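Vumton releases Priven 2, calibration and tracking software for hand-held grippers

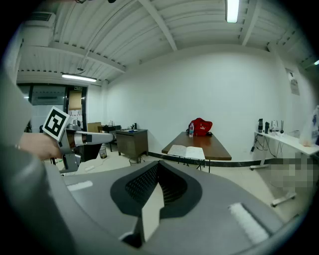
Vumton – Perception and Tooling Department

January – Vumton presents the second version of Priven, its software for teams which record manipulation tasks with hand-held grippers. The new version finds the pose of each gripper from a square black-and-white marker mounted on top of it, also when the marker is tilted and the camera has a very wide view.

In the earlier version, users had to correct the lens curve in a separate program. Priven 2 does this step during import. For our internal test we used 652 recordings from ordinary rooms, and 48 of them still needed correction by hand.

"Most of our users spent their mornings on calibration files," says Rosalie Plattner, who leads the department. "We wanted to give them this time back."

The release also brings a new review tool, written by Mỹ Đồng and Cathal Tully. It shows the moments where a marker was lost and lets the user repair or remove them.

Priven 2 is free for existing license holders. New licenses are limited to 200 until the support team is larger. Questions can be sent to Declan Kinsella at the Vumton press desk.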